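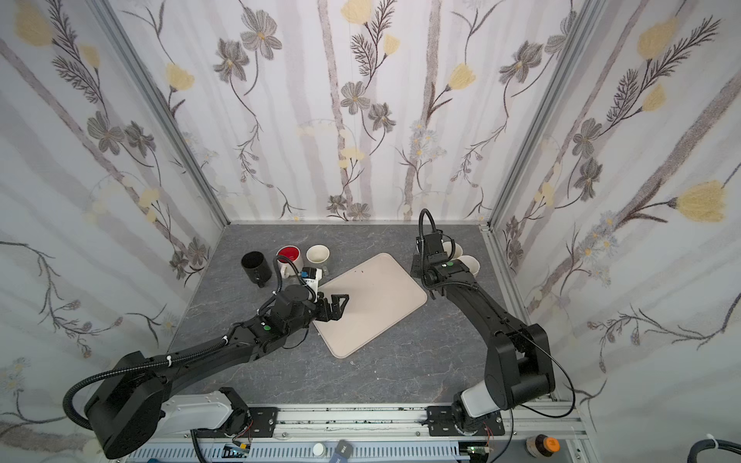 # Chapter 2: The First Conversation

By the end of Chapter 1 we had a settlement agency on paper: an office, a budget, a small staff, and a fair idea of whom it hoped to serve. Now somebody walks in. He has a folder under one arm, perhaps a cousin beside him to help with the English, and a long list of things he would like to know. What you say to him in the next hour is the subject of this chapter, and I hope you'll forgive me for spending so many pages on a single hour. I've sat through a great many of them, on both sides of the desk, and I still find something new to think about each time.

Most agencies call this hour *intake*. It's an ugly word, to my ear, and makes the whole business sound like plumbing, but you'll meet it everywhere and so we'll use it too. Intake is the meeting in which a new arrival and a caseworker first sit down together, find out what is needed, and agree on what happens next. A written record comes out of it. So does a first impression, and that part runs in both directions.

## A morning at Tivent

Let's begin with a case. Tivent is a settlement agency in the town of Genar, with two interview rooms and a front desk that opens at 8:30. Usman Jadoon came in one morning in August, having lived in Genar for 31 days. He had worked as a bookkeeper before the move, and the form in front of his caseworker had a box for that, which she filled in. There was a box for education, one for family size, and one for level of English. She filled those in as well. Then she gave him the name of an evening language class and a sheet of job openings, and shook his hand warmly - she was a kind person, and everybody at Tivent will tell you so.

He didn't come back for two months.

When he did, it came out over tea that the evening class met at the same hour his wife started her shift at the bakery, and that they had a three-year-old at home. He'd known this while he was sitting in the interview room. The form hadn't asked, and he had supposed that an office like this one offered what it offered, and that a polite man took it and said thank you.

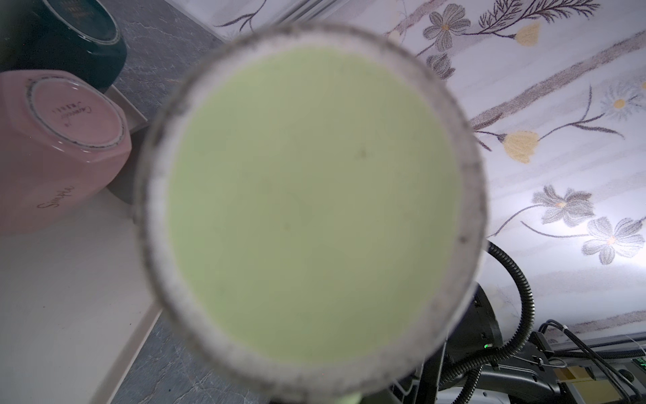

I like this case because everyone in it behaved well. The caseworker was patient, the form was complete, and the class was a good one with open seats. You may want to stop for a minute before reading on and jot down where you think the hour went astray. Keep your note somewhere safe, for we'll come back to Mr. Jadoon in Section 2.4, and students are often surprised at how much their answer has changed by then.

## What a form can and can't do

Please don't take the story as an argument against forms! A good form keeps a tired caseworker from forgetting things at four in the afternoon, and it lets a colleague pick up the file when she's out sick. It also lets an agency look back over its work. The Wadano project, which we'll study in some detail in Chapter 5, drew on 3,679 intake records kept by agencies like Tivent, and there would have been no project at all if those agencies had kept their notes on the backs of envelopes.

Still, a form asks the questions its author thought of, in the order its author liked. The settlement office in Mohmand went at this from the other end. Its staff put the form away for the opening part of the meeting and began with one plain request: "Tell me about an ordinary day at your house." Who gets up first, who takes the children, who has the car if there is one. Only afterward did the paper come out, and by then a good many of the boxes could be filled in without asking.

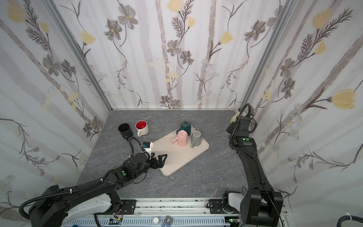

*Figure 2.1. Two robot arms at a marble-patterned tabletop. The left gripper is just above the tray and holding nothing.*

## Before you read on

You'll need these four terms for the sections ahead. They're defined more fully in the glossary.

- **Intake:** the first full meeting between a new arrival and a caseworker.
- **Stated need:** what the person asks for.
- **Household schedule:** who is where, and when, in an ordinary week.
- **Referral:** sending the person on to another service, with enough information to be of use when they get there.

Section 2.1 takes up the room itself and the first five minutes in it, including how to greet a family when you aren't sure whom to greet first. Section 2.2 turns to interpreters, and to the cousin with the good English, who deserves more thought than he usually gets.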